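Plating arm moves to the tray line in January

The Sarnance kitchen will start using a robotic arm for dessert plating on the morning shift in January. Until now the arm has been on a table in the prep annex, where Blažena Říha and the day crew have been teaching it to handle baked goods and small plates.

The job is a simple one. The arm picks up one piece of cake or pastry and sets it on a plate, and a person checks the plate before it goes on a tray. We send out 2,314 desserts on a full day, and more than 900 of them are plated before 7 a.m. Soft items are the slow part, because a grip that holds a roll will crush a sponge. 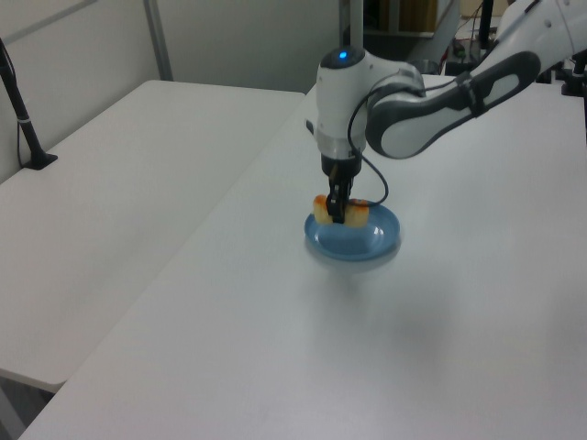 Leonidas Rallis wrote in to say that the plating station is where new hires learn the pace of the line, and he would like to know where they will learn it once the arm is there. Eftychia Alexiou, who schedules the shift, answered that new hires will still spend their first two weeks plating by hand on the afternoon line, which is not changing.

No jobs are being cut. Two of the four morning plating positions become checking positions at the same pay grade, and the other two move to special diets, which has been short since summer. Anyone moving to special diets gets the allergen course on paid time. Start time for checkers is 5:15 a.m., a half hour later than plating.

Checkers can stop the arm at any time without asking a lead. Stops will be logged by cause and not by name. The union steward, Theano Mitsotakis-Vlachou, has a copy of the log sheet if you want to see it first.

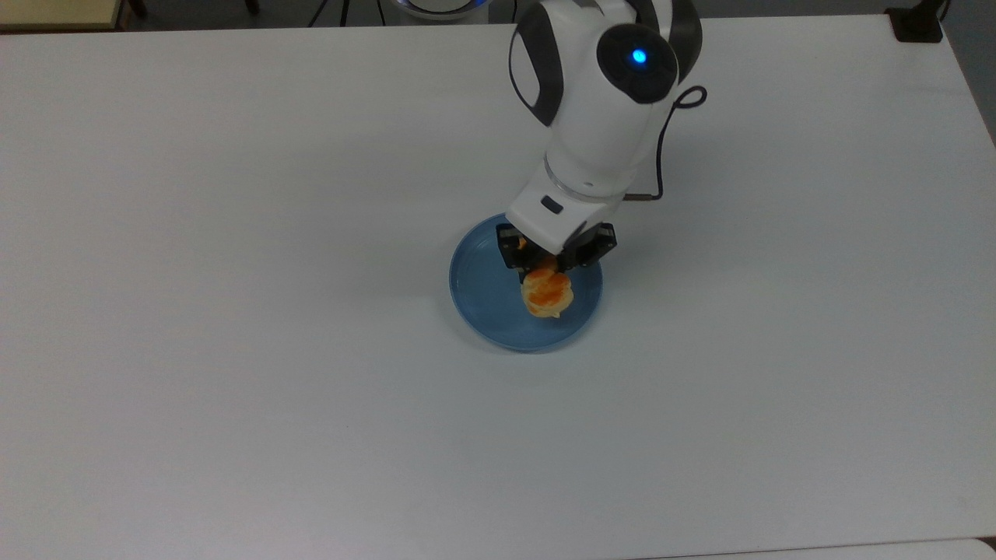
Plating practice with a blue plate, prep annex.

Sign-up for the checker positions is on the board by the time clock. Questions about shifts go to Eftychia.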